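Desk organizer

A desk organizer is a small container, usually open at the top, that keeps pens, markers, clips and other little things together on a work surface. It may be a single cup or a shallow tray, but the kind most people picture when they hear the name is the divided bin, with walls inside it that make separate compartments. Organizers are found in homes, schools, shops and offices, and a good many kitchens have one too (often holding everything except what it was bought for).
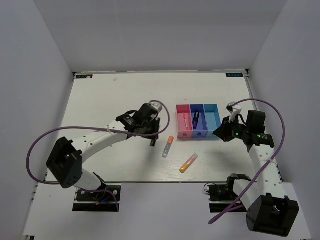

Farorbridge, January 15, 2020

The divided bin has relatives in the pen trays once built into writing desks, and in the sectioned boxes that shopkeepers kept beside the till. Plastic made it cheap and easy to wipe clean. A three-compartment plastic bin is a friendly middle size, big enough to sort a few kinds of things and still small enough to leave plenty of table free for the work itself.

Names for it wander a good deal from place to place. The Pustier catalog called its divided models "desk tidies," while Ostel sold much the same thing as a "caddy," and the July edition of the Ní Bhriain household guide used both words on a single page, which can't have helped anyone looking in the index. The largest Ostel caddy was 268 millimeters long and 220 millimeters wide, with walls 2 millimeters thick.

Use with markers

Markers are among the commonest things kept in an organizer, and they ask for a little more thought than pencils do. Many people store them lying flat, so that the ink stays even along the barrel, though a marker meant to stand on its cap does perfectly well upright. Sorting by color is the usual habit at home, while classrooms often sort by tip, fat ones together and fine ones together, so that a whole table of children can share.
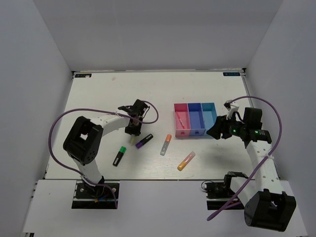 Markers and a three-compartment organizer on a white work surface.

Care

Plastic organizers can be washed by hand in warm soapy water and left upside down to dry. Old ink in the corners usually lifts with a little rubbing alcohol on a cotton swab.

See also: Pencil case; Drawer divider; Stationery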